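March
Rosalinda Dumlao, with bench notes from Noel Saludo

3. Slipped grips and false "closed" readings

Read this section before you trust anything the Havent hand tool tells you about its own fingers. The status line says GRIP OK when the fingers stop moving. It does not know why they stopped. A held part, a sticky pivot and a pad folded over on itself can all produce the same message, and the older guide treated them as one thing. We don't.

Fault 3302 is the one you will see most. It means the closing distance and the motor load disagree. Clearing it from the menu makes the message go away and does nothing else.

CAUTION: Keep your free hand away from the linkages while power is on. The arms fold inward as the fingers close, and there is room for a fingertip between them. Jocelyn Samonte got a bad pinch this way with the tool reporting IDLE.

To check a tool that has shown 3302:

1. Switch off and unplug. Wait until the status light is fully out.

2. Open and close the fingers by hand. Both sides should move together. If one lags, stop and tag the tool.

3. Look at each pivot screw. Do not tighten one just because it looks low - overtightening is how two of our tools got worse.

4. Press each finger pad with your thumb. If it slides or lifts, replace both pads, even if the other seems fine.

5. Plug in, run ZERO with nothing between the fingers, and write down the reading.

6. Close on a small, light test ball just clear of the work surface. Use the lowest force setting.
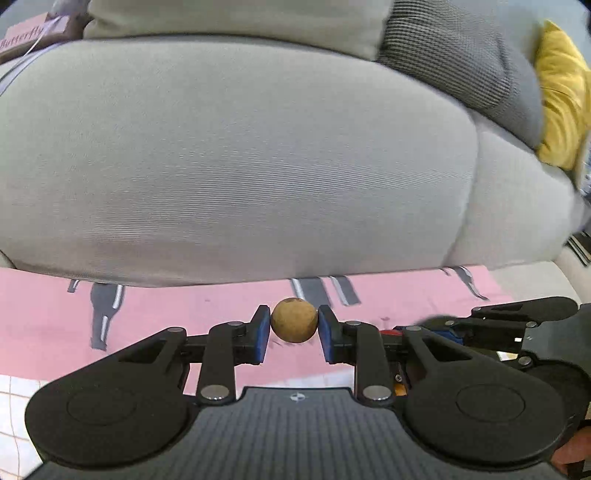 Step 6. Test ball between the two blue pads, held just above the sheet.

7. Hold for a slow count of 3, then open. Repeat with the tool turned on its side.

8. If the ball drops at any point while the screen still says GRIP OK, the tool fails. Write what you saw, and leave the message out of it.

NOTE: Firmware 2103 is supposed to fix the false reading. Noel Tolentino loaded it on the Macapagal tools and the message does come up less often. Whether the fault does is another matter, so carry on with the full check after updating.

Send failed tools to Remedios Lagman with the ZERO reading taped to the handle.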